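Project Diary, Kirevus Manipulation Study
Entry for Jul 28, 2022

The morning was given over to the phase-marking question, which has been open since the spring and which the Ekport laboratory undertook to settle before the summer closure. The rule in force until now required the operator to press a foot switch at the end of each phase of a demonstration: spoon taken up, spoon in the beans, spoon over the mug, spoon put down. The marks were then used to divide the recording, and the learned controller was trained on the divided parts. Under the revised rule the operator presses nothing. The divisions are found afterwards from the motion of the wrist and the opening of the gripper, and a member of staff checks them against the two camera views.

Work continued on the coffee task. It was chosen for its small movements and for the awkwardness of clear glass, and it has been kept unchanged throughout the comparison so that the old and the new recordings may be set side by side. The beans, the glass container, its lid, the spoon and the mug are placed by hand at the start of each trial. The operator is not told which rule will be used to divide the recording. That arrangement was easy enough under the new rule and rather artificial under the old one, where the foot switch gives the matter away. For the comparison proper, the switch was therefore pressed in every trial and its marks simply discarded for the second training run.

The fixed camera was adjusted before the first trial. The lighting was left as it was, and the shadow of the arm on the table was accepted as part of the conditions. An earlier set recorded at Ekport with extra lamps gave cleaner pictures, and a controller that became unreliable as soon as the lamps were switched off. The start view was saved with the session notes.

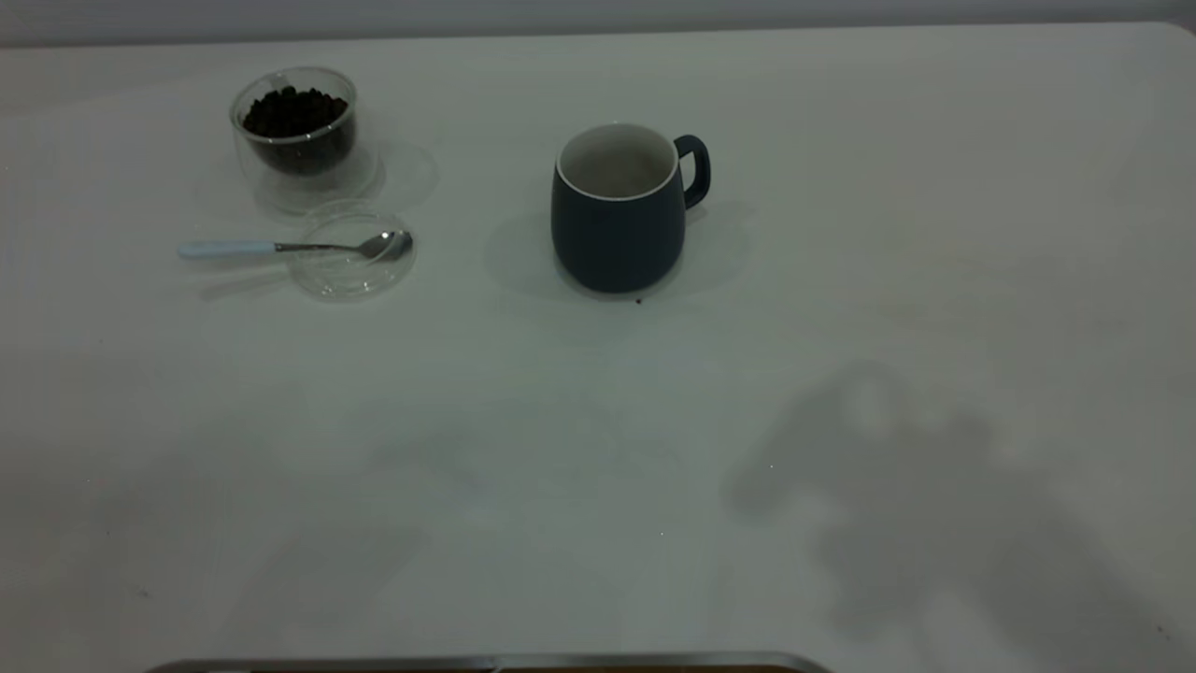 Uvodow replied before noon to the draft circulated last week, and the reply deserves recording in full substance. Their view is that the revised rule has not been fairly tested, as the check by a member of staff amounts to a second set of hand marks made at leisure, and a person with time to look will always do better than a person with a foot on a switch. They would like to see the motion-based divisions used exactly as the program finds them, with no correction of any kind, before they will agree to change the shared procedure.

The objection is a sound one and was discussed at some length. The written record shows how often the checker intervened, but it does not show how much the interventions mattered to the result. It was agreed that the unchecked divisions should be trained as a third condition. The recordings already exist, so the cost is machine time only, and the arm can continue with other work in the meantime. A note to this effect was sent to Uvodow and copied to Thampi, where the training is carried out.

The results so far are as follows. Each controller was given 30 trials on the coffee task. With the foot-switch divisions, nine trials ended in failure. With the checked motion divisions, two did. The types of failure are more informative than the totals. In eight of the nine failures under the old rule, the controller began the movement towards the mug before the spoon had properly entered the beans, and carried an empty or nearly empty spoon across the table. The remaining failure was a plain loss of grip on the handle and would probably have occurred under either rule. Both failures under the new rule were of this second kind.

An explanation has been proposed and is set down with due caution. Operators press the switch when they have decided that a phase is over, and the decision comes slightly before the hand has finished. The mark is early, the tail of the dipping movement is filed under the next phase, and the controller learns that the next phase may begin while the spoon is still on its way in. Several operators, asked separately, described pressing the switch "on the way" without having been prompted towards that answer. The delay between their marks and the motion-based ones runs in the direction this would predict. It is steadier in some operators than in others, and this has yet to be tabulated.

The wrist camera was then considered. During parts of each trial it has very little to look at, and it had been suggested at the previous meeting that such stretches should be removed before training. A selection of them was reviewed on the large screen, with the fixed view alongside. 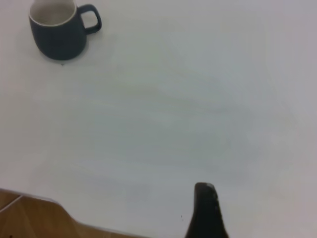 The case for removal is that long stretches of plain tabletop teach the controller nothing about the task and may encourage it to rely on marks on the table that will not be there on another day. The case against is that the controller will meet the same stretches when it runs, and must do something sensible in them. A small trial at Thampi, using an older set, removed them and found the arm inclined to hesitate when the mug stood at the side of the wrist view or outside it altogether. The effect was seen too seldom to report as a finding. It was nevertheless enough to decide the question for the present, and the stretches will be kept. The table is to be wiped down and turned between sessions so that small marks do not stay in the same place.

Some time was lost after lunch to a fault in the clock of the recording computer, which had drifted from that of the arm. The motion-based divisions depend on the two agreeing. The clocks were brought back together, and the recordings made before the correction were shifted to match and flagged in the session sheet. They will be left out of the third condition unless the numbers require them. A check of both clocks has been added to the opening routine, after the gripper test and before the first placement of objects.

The afternoon session concentrated on the dipping phase, at the request of Thampi, whose staff wished to have more examples with the spoon entering the beans at a shallow angle. Operators were asked to vary the approach and to avoid falling into a single comfortable movement. This is harder than it sounds over a long session, and the change of operator was brought forward accordingly. Where a boundary between phases was doubtful, the wrist view was used to settle it in preference to the fixed one, the bowl of the spoon being small from a distance and the glass difficult to read.

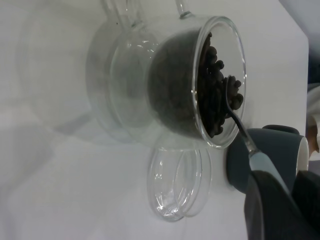 Wrist view, dipping phase: spoon among the beans.

The checkers have asked for a firmer definition of the moment at which dipping ends. The present wording, "when the spoon ceases to move into the beans", leaves room for disagreement where the operator stirs or pushes twice. A revised wording was drafted, tried on a handful of recordings, and found to cause fresh disagreement over trials in which the spoon is drawn sideways along the glass. It has been withdrawn for further thought. Until a replacement is approved, doubtful cases are to be passed to a second checker and both opinions kept on the sheet.

Matters carried forward: the third condition, to be trained at Thampi and reported to Uvodow; the table of operator delays; the definition of the end of dipping; and the condition of the spoon handle, which the gripper has begun to polish and which may account for the losses of grip. A replacement spoon of the same pattern has been ordered. The shared procedure will stay as written until the November review, and all sites are asked to continue pressing the switch.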